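PULBRIDGE COLLEGE OF TECHNOLOGY
Equipment and Capital Planning Group

Minutes of the meeting held on August 19, 2020 in the Fulel Room and by telephone

Present: Laine Uibo (Chair), Rimantas Pētersons (Workshops), Reet Pētersons (Finance), Lovely Dimaculangan (Computer Recovery Project), Ieva Ozoliņš (Minutes)

Apologies: Head of Estates

1. Minutes of the previous meeting

The minutes of the March meeting were agreed as a correct record, subject to one change. Under item 5, "replacement of the bench" should read "replacement of the bench lighting".

2. Matters arising

2.1 Bench lighting. Rimantas Pētersons reported that the new fittings were in the store. Estates had not given a date for putting them up. The Chair would write to Estates.

2.2 Asset register. Reet Pētersons had received returns from all sections except Electrical Installation. The register could not be closed for the year without them.

2.3 Summer deliveries. The arrangement with the gatehouse had worked well and would continue until the start of term.

3. Robot cell for the Computer Recovery Project

3.1 The group received paper 3A from Lovely Dimaculangan, setting out the present state of the cell and the purchases requested for the coming year. She reminded members that the project takes in desktop computers withdrawn by the college and by local offices, removes parts that can be used again, and refits machines for students. The cell was set up to find out how much of the removal and refitting could be done by a robot arm.

3.2 Work so far had been on a Dell desktop tower, chosen as the most common type in the store. The case is opened by hand and laid on its side for the arm to work from above. Lovely Dimaculangan said that memory and expansion cards were the best understood tasks, that drives came next, and that cables remained the main difficulty. A person still did all the cable work.

3.3 Members asked about the parts tray shown in the paper. She explained that each part has its own holder, so that the arm can be taught a fixed place for it. The present tray had been made for one model of computer only, and a second model would need a second tray.
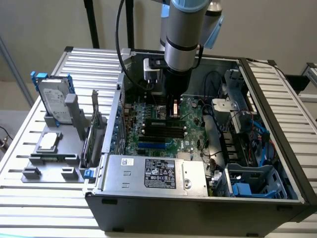
Figure 1 (paper 3A). The arm over an open Dell tower, with the parts tray to the left holding a Seagate hard drive, a CPU chip and an expansion card.

3.4 Rimantas Pētersons asked whether the slatted table would be kept. It was confirmed that it would. The slats allow fixtures to be bolted down and moved again, and no case had been made for a new table. He asked that the floor position be marked before any further equipment was ordered, as the cell had been shifted twice during cleaning and the taught positions had then been lost.

3.5 The following purchases were requested:

(a) a second gripper, with narrow fingers for expansion cards and memory;
(b) a set of parts trays for the second model of computer;
(c) a guard with an interlocked door, to replace the temporary barrier;
(d) a service visit from Navickas, who supplied the arm;
(e) staff training, two places.

3.6 Reet Pētersons said that the sum left in the capital line for the year was £4,000 and that the list as presented could not be met from it in full. Items (d) and (e) were not capital items in any case and should be moved to the running costs of the section. She asked that future papers separate the two.

3.7 There was discussion of the order in which the remaining items should be bought. Lovely Dimaculangan would have preferred the gripper first. The present tool could hold most parts but had to be changed over by hand for the smaller ones, and this took up a good part of each session. Rimantas Pētersons took the view that the guard must come first – the temporary barrier had been accepted by the safety adviser for the trial period only, and the trial period ended with the summer. The Chair agreed. The guard would be given first call on the money.

3.8 On the trays, it was noted that the college could make these itself if a drawing was supplied. Rimantas Pētersons offered bench time in the quiet weeks before term. He estimated about 20 hours for the full set, including one round of corrections. The offer was accepted and item (b) was withdrawn from the purchase request, leaving only the cost of material, to be met by Workshops.

3.9 Reet Pētersons asked what would happen to the cell if the supply of the present model of computer came to an end. Lovely Dimaculangan replied that the arm, table and guard would serve for any desktop computer of similar size, and that only the trays and the taught positions were tied to a model. The group asked for a short note on this for the next meeting, with an estimate of the staff time needed to change from one model to another.

3.10 Hard drives. The Chair asked for it to be minuted that drives removed in the cell are to be handled under the data disposal procedure in the same way as drives removed by hand. They are to be logged on removal and locked away at the end of each session. This was agreed.

3.11 Resolved:
– that the guard be approved for purchase, subject to two written quotations, one of them from Jatham;
– that the second gripper be approved in principle and bought from whatever remains after the guard, or otherwise carried to next year's bid;
– that the trays be made in the college workshops;
– that the service visit and training be referred to the section budget.

4. Replacement plan for workshop machines

4.1 Rimantas Pētersons presented the revised plan. The pillar drills had been moved back a year following their inspection. The bandsaw stayed where it was in the list. Members had no objection.

4.2 Reet Pētersons asked that quotations older than six months be refreshed before the plan went to the Principal, as prices for the larger machines had changed since spring.

4.3 The plan was approved with that condition.

5. Storage

5.1 The group noted that 4 pallets of withdrawn computers were standing in the corridor behind the Fulel Room and that Estates had asked for them to be cleared. Lovely Dimaculangan undertook to move those wanted by the project and to release the remainder for collection.

6. Any other business

6.1 Ieva Ozoliņš asked that papers reach her a full week before each meeting. Paper 3A had been sent out the evening before and those joining by telephone had not been able to print it.

7. Actions

Laine Uibo: write to Estates on the bench lighting (2.1).
Reet Pētersons: obtain the missing return for the register (2.2); move service and training to the section budget (3.11).
Lovely Dimaculangan: quotations for the guard (3.11); tray drawings to Workshops (3.8); note on change of model (3.9); clear pallets (5.1).
Rimantas Pētersons: mark the floor position of the cell (3.4); refresh quotations (4.2).

8. Next meeting

Date to be confirmed once the autumn timetable has been issued. Papers to Ieva Ozoliņš.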